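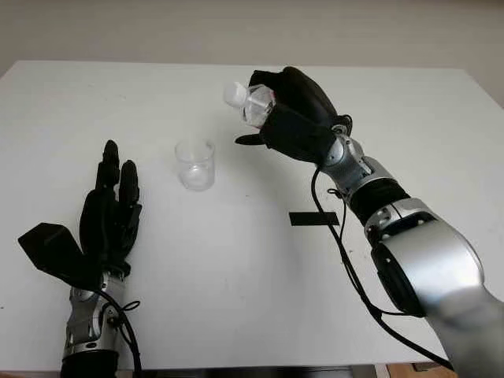
Masilela Listening Club – call for participants

Hello! I'm after people who'd like to chat on tape about how they learned to cook, burnt rice and all. We meet on Thursday evenings in October, upstairs at Zumer, and each chat takes 20 minutes.

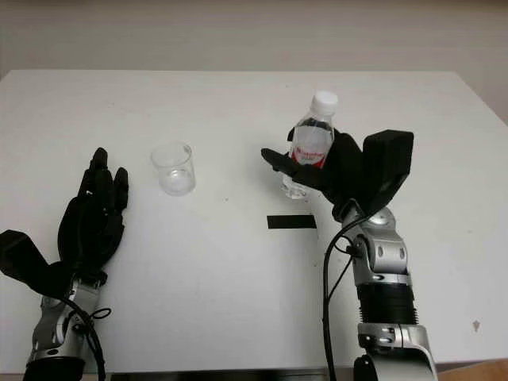
White tabletop, plain wall.

You don't need to be a good cook (I'm certainly not), you just need a story or two. I've got 161 recordings so far and I'd love more from people who
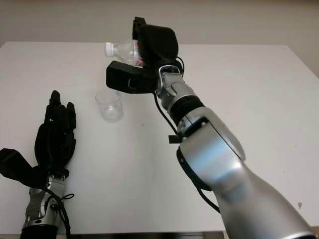

learned late, or from a neighbour. Travel is paid and there's soup afterwards.

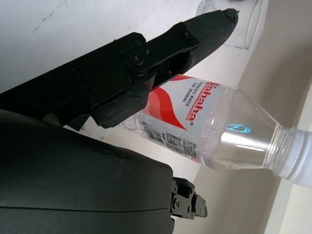 Close up, with a plastic bottle.

Fancy it? Drop a note in the Jillska box by the door, with a phone number I can read!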